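Subject: Re: [slow-evenings] Quiet hours and the notification log
Date: 5/31/26
From: Elvia Escobedo

On the question of quiet hours, Přemysl Ševčík wrote:

> I have tried a full phone ban after dinner twice and dropped it both
> times. By the second week I was checking the thing in the hallway.
> Is a partial rule worth anything, or does it just move the habit to
> another room?

A partial rule can work if it is defined by type of interruption and not by the clock. My log covers 171 evenings. In that period the phone raised 759 alerts between dinner and bed. Most came from group chats and store offers. Calls from family were a small share and the only ones I wanted.

The rule I settled on has two parts. Calls ring. Everything else is held until morning and delivered as one batch. No app is deleted, so there is nothing to reinstall in a weak moment.

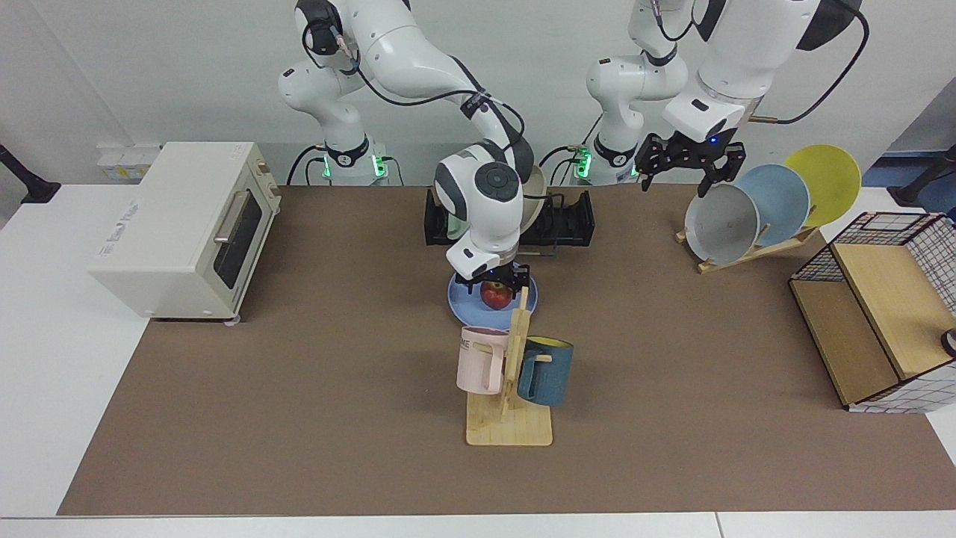
Red apple and light blue plate on the brown mat.

The hallway problem is separate. I had it too. Checking without an alert is a habit tied to a place, and settings do not touch it. I moved the charger from the hall to the top of the linen closet. The first few nights I walked to the old spot anyway. I logged those walks the same way as alerts, with a mark on paper, and they thinned out before the end of the first notebook.
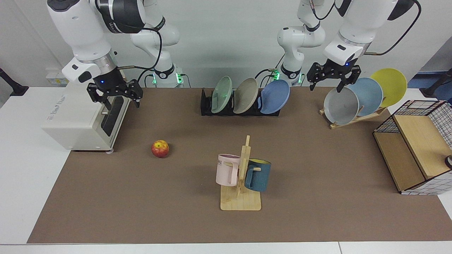

2 min read

On tools: I used Watura for the batching and then switched to Skedance when the batch window could not be set past 6 a.m. Both do the job. Skedance keeps a history of 3000 entries and then overwrites the oldest, so export before July if you started in winter. Paper has no such limit but is slower to add up.

One caution about measuring. The log shows what was blocked. It does not show whether the evening was any good. I added one line per night for that: who was there, what we ate, what was said that I would like to keep. Some nights the line is blank. I leave it blank – filling it in the next day produces a guess.

The lines are short. "Rain on the porch, played cards, lost." A year ago I could not have told you a thing about any given evening in spring.

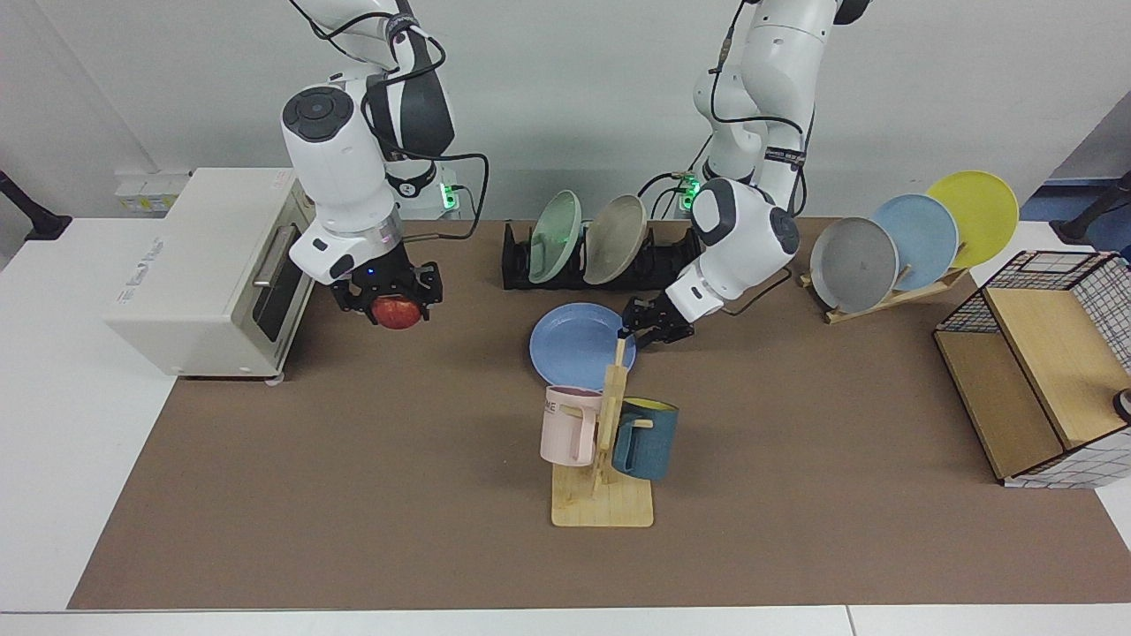
Přemysl Ševčík: The split between alerts and checking is useful, I had been treating them as one problem. My trouble with the nightly line is that I start watching the evening for something to write down, and then I am half out of the room again. Would once a week do?

Once a week should do. Pick the night afterward, not in advance, and keep the notebook out of the room where you eat. I will post the spring totals when they are typed up.

Elvia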